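Speaker notes - county golf coaches' evening, talk two of four
Anahera Treloar, girls' programme, Rakena Golf Club

Slide 1. Title only. Leave it up while people find a seat.

Say hello, say who I am, say I coach juniors and don't sell anything. Shayne Stubbs asked me for a talk on "what the data tells us about junior putting". My short answer is less than we were promised. The long answer takes 18 minutes.

Slide 2. The promise.

Last spring the club took up a trial of the Custari putting tracker. You clip it to the shaft and it gives every stroke a score. The leaflet said players would "see the difference within weeks". Ask the room: difference in what? Wait for an answer. Someone will say handicap. The leaflet didn't.

Slide 3. What we did.

Every girl in the squad hit 200 putts on the practice green, same three holes, before the trial and again in June. Gilles Moulin kept the sheets. In all we logged 1717 putts that we trust. The rest went in the bin because the hole had been moved halfway through or the writing couldn't be read. Admit this early. If I don't, Gilles will from the back row.
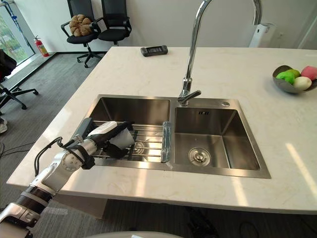 Slide 4: Double sink, rack in the left-hand basin.

Slide 5. What the scores did.

They went up. Nearly everyone's stroke score was better by June. Pause here, let the believers enjoy it.

Then: holed putts from six feet barely moved. A couple of girls holed fewer. Ya-wen Au had the best stroke score in the squad and told me she'd stopped looking at the slope because she was waiting for the beep. I believe her. She was a lovely reader of greens at twelve and I'd like that back.

Don't overdo this. We had no comparison group, the greens were quicker in June, and teenagers get taller. I can't say the gadget did harm. I can say I saw no sign it did good.

Slide 6. Cost.

280 pounds a unit, plus the yearly fee for the app. Sanaa Gaber worked out what else that buys: range balls, a minibus to the away matches, a proper short-game day. Read her list slowly.

(If someone mentions the Grukoseck launch monitor, that's a full-swing thing and a different argument. Offer to talk at the break.)

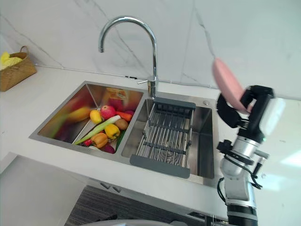 Slide 7: Pink plate upright beside the tap.

Slide 8. What I'd do instead.

Gate drill, two tees, a coin. One long lag putt to finish, everybody watching, so there's a bit of nerves in it. Write down what went in. I've no proof this works any better - I just know what it costs.

Slide 9. Questions.

Likely ones:
"Would it suit older players?" Don't know, didn't test it.
"Did you use it properly?" We followed the booklet. Have the booklet with me.
"Are you against technology?" No. Imirico runs our tee bookings and I'd be lost without it.

Hand the clicker to Shayne, who is on next with bunkers. Blank score sheets are on the table by the door.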